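June – shelf picking, notebook, continued

Got in at 2 with Keyvan and we finally had the whole bench to ourselves (the Closetti team had cleared out for lunch, bless them). Plan for the afternoon was the center approach on the water bottles. Fereshteh wants us to quit chasing the fancy stuff until the arm can pick one bottle out of a group without bumping the others, and she's right, I just don't love hearing it.

First job was redoing the offset in the grasp file. Somebody had it set for the old fingertips, so every approach came in too far to one side. I changed it, Keyvan changed it back by accident when he pulled his branch, I changed it again. Great teamwork! It's in the shared folder now under Mussa, please don't touch it without yelling across the room first. 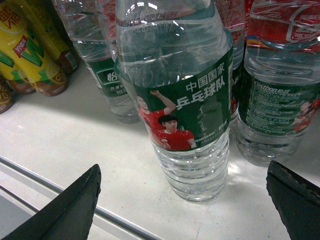 We did 60 approaches before the battery on the laptop got grumpy. 19 of them stopped short, and nearly all of those were in the first batch, when the speed was still at the Flenberg practice setting. Once I slowed the last bit down it behaved much better. The clear plastic is still a pain for the detector – it loves the labels and more or less ignores everything above them, so the box it draws is squat and the grasp height comes out low. Keyvan's idea is to stretch the box upward by a fixed amount for anything it calls water. Feels like cheating, but the rules for Kasau don't say we can't, and I'd take it.

Neighbors are the bigger worry. With a bottle close on the right, the open fingers need more room than I'd planned for. Try a narrower opening tomorrow, then maybe turning the wrist a little before going in.

Also the log file stopped at line 2300 again. Same line as last time?? Keyvan thinks it's the buffer, I think it's my script. Loser buys snacks.

To do: narrower opening, box stretch, ask Fereshteh about spare finger pads, charge the laptop!!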